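About Cultanetti

Cultanetti is a little evening school for people who want to cook Italian food at home, and we love what we do! Edin Begović started it with 8 students and one borrowed pasta machine (we still have it, and it still squeaks). Now 65 people come through every week, from complete beginners to grandparents who could teach us a thing or two.
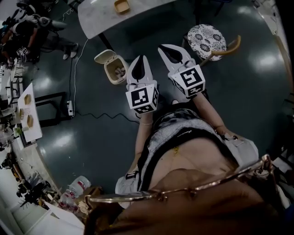
Classes run two hours and everybody eats what they make, so come hungry. Tuesday is bread night, our loudest and flouriest class. In March we add a course on filled pasta, and it goes fast!

Never rolled out dough before? Come anyway – we have aprons, and there's always coffee on.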